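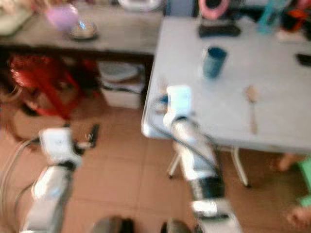
I've been meaning to write up the Stutby two-arm kit for weeks, ever since a few of you were kind enough to talk me through the rental terms, so please get yourself a coffee, because I do go on. We took the monthly plan with the tableware package, meaning cups, spoons, bowls, the everyday stuff you'd want an arm to deal with in a real home. My first surprise was how fast the arms swing when you leave the speed on the default setting. You can see it in the smear that the head camera makes of everything, though you can still pick out the cup and the wooden spoon on the white table. Turn the speed down on your first day! I wish I had, and I'd have saved myself a good deal of squinting at the playback.

Posted in August by Crisanto Macaraeg
Filed under: Home Robots > Kits & Rentals > Owner Reviews

Now for the part I like best. Once I'd slowed things down, the approach to small flat things got a lot easier to follow, and I could finally tell which pickups were my fault and which were the kit's. Spoons are the real test if you ask me. A mug gives you a nice tall shape to aim for, but a spoon on a table leaves so little room under it, and being a hair too low is just as bad as being a hair too high.
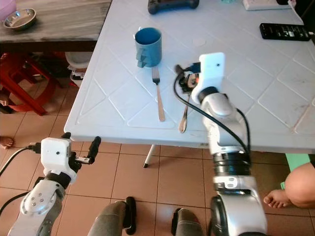
Right gripper over the spoon, mug and fork farther left.

I'd be so glad to hear how others handle this, especially anyone who has tried the Bulska kit. I nearly went that way and I still wonder about it.

---

benchdad_bautista wrote:
Lovely write-up, Crisanto, thank you for taking the time. I had the Bulska for most of a year and I'm going to disagree with you a little. The default speed on the Stutby is fine as long as you do the calibration properly, and the manual does cover it (page 112, I have it bookmarked, my wife laughs at me). I think people slow the arms down and then never go back, and then they complain the thing takes all afternoon to clear a table. What do your wrist views look like? That's where I'd start with the spoons.

---

Crisanto Macaraeg wrote:
You may well be right about page 112, and I'll go read it again tonight with my glasses on. I've put one of the wrist views in for you. I find this camera far more useful than the head one for cutlery, mostly for judging the gap between the fingers against whatever I'm after.
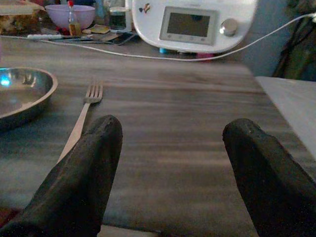 Wrist view with the fingers apart, fork and steel plate on the wood-grain table.

My one gripe is that the left finger hides the lower part of the fork handle from this angle, so if that's the end you want to grab, you're guessing. I've asked Stutby if the camera mount can be shifted over a bit.

---

slow_and_steady_jo wrote:
Team slow speed over here, sorry Bautista! I ran 192 pickups at the low setting and kept a little notebook of the results, and I was much happier with those than with anything I did at default. Also, Crisanto, have you looked at Flelura fingertips? They're softer and they slip on over the stock ones. I wouldn't use them for anything heavy, but for forks they're a treat.

---

benchdad_bautista wrote:
Jo, I say this with affection, but you'd drive a sports car in first gear. I tried the Flelura tips and sent them back. Too squishy for bowls, and bowls are half of what's on my table.

---

Crisanto Macaraeg wrote:
Bowls are a fair point. I've been working with two side by side, a lavender plastic one and a shallow steel one, and I treat them as two separate jobs. With the steel one I go for the rim, since it's wide and flat and gives the fingers something to hold. The plastic one is deeper and I'm still making up my mind about it.
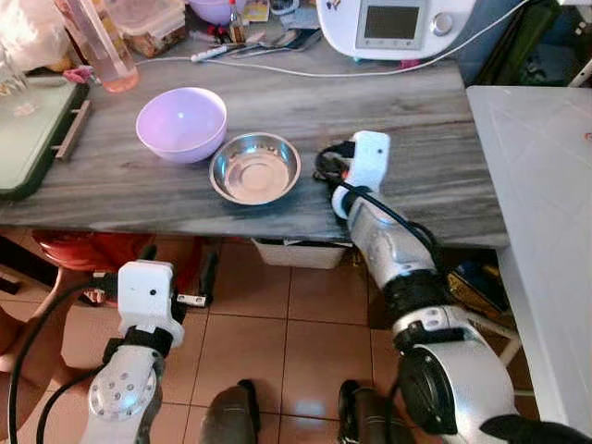
What it costs, for those who messaged me

The rental is around 800 dollars a month with both arms and the cameras, and there was a 150 dollar setup charge on top that I hadn't spotted in the quote. Support has been friendly and a bit slow in the evenings. They did call me back about that charge and walked me through it, though they didn't take it off. I'd rent it for a second month, but I wouldn't buy it yet, at least until I hear about the camera mount.

---

slow_and_steady_jo wrote:
They waived the setup for me when I asked before signing, so it's worth a try for anyone reading. And do let us know what they say about the mount, I'd like mine moved too.

---

benchdad_bautista wrote:
Paid it in full like a good boy. Going to go sulk and recalibrate.

We use cookies to keep you signed in and remember your forum settings. Accept all | Manage choices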